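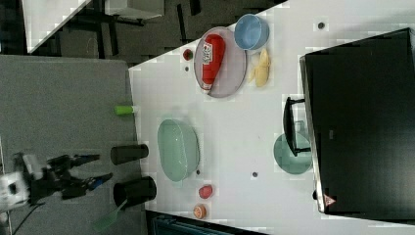

Okay, if you've been waiting on a new food processor, this is the week to pay attention! Trongate put its Pyo line on sale Tuesday morning, and I've already had so many emails about it that I figured I'd better get everything in one place.

The big one is the Pyo 7-cup food processor. It normally sells for $59 and it's down to $42 right now in all the colors except the dark green (which never seems to go on sale, don't ask me why). You'll also find a rebate form on the product page for another $5 back. It's a mail-in one, so you'll need the UPC off the box and your receipt, and you have to get it postmarked by the end of September. I know, I know, mail-in rebates are a pain. I still have one sitting on my desk from the spring that I never sent. But $37 for a processor that size is the lowest I've seen since I started keeping track of these.

There is a limit of 2 per household, and that goes for the rebate as well. If you want one for yourself and one for a wedding gift, you're covered.

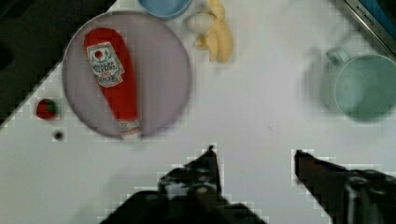

Now for the part that tripped me up. The price only shows once the processor is in your cart. On the page itself it still says $59, and I sat there refreshing for a good long while before Dardo Cabral left a comment on my last post telling me to just add it and look. Thank you, Dardo! If it's still full price in the cart, check that you don't have the bundle with the extra slicing disc picked. The bundle isn't part of the sale, and it's the one that comes up first when you search.

Skindska has the same processor too, and they say they'll match Trongate's price in the store if you bring it up on your phone. My sister tried it at hers and the cashier had to call somebody over, but she got it. They won't match the rebate, but you can still mail that in yourself, it doesn't matter where you bought it.

A few other prices I wrote down while I was looking:

Pyo hand blender, white or gray: $24 (was $32)
Pyo mini chopper: $15 (was $19)
Grallo 2-slice toaster: $22 (was $30)
Grallo electric kettle: $27 (was $35), online only

The Grallo kettle is the one I own and I like it fine. It's a little loud. The toaster I haven't tried, and the reviews are kind of all over the place — people either love it or say it runs dark even on the low setting — so maybe save your box if you go for that one.

Shipping is free once you hit $35, so the processor gets there by itself. The hand blender doesn't, and you'd pay $6.95 unless you pick it up at the store. I'd do the pickup. Mine was ready the same afternoon last time.

Mechthild Gruber wrote in to ask if the refurbished processors are included. I looked and they aren't, and at $45 they're now more than a new one, so please skip those! She also wanted to know about the warranty, and the new ones come with 2 years. Keep your receipt (or make a copy before you mail it off with the rebate form, which I did not do the first time and was sorry about).

Last thing. When I checked at lunch, the cart was showing 448 left in white and it didn't list a number for the other colors. I have no idea how fast they'll go. The blender sold out in two days during the last sale and then came back at the regular price, so I wouldn't leave it until the weekend if you really want one. I'll check again tonight after dinner and update the prices if anything changes, and if your store has something marked lower, leave it in the comments with the city so people nearby can find it.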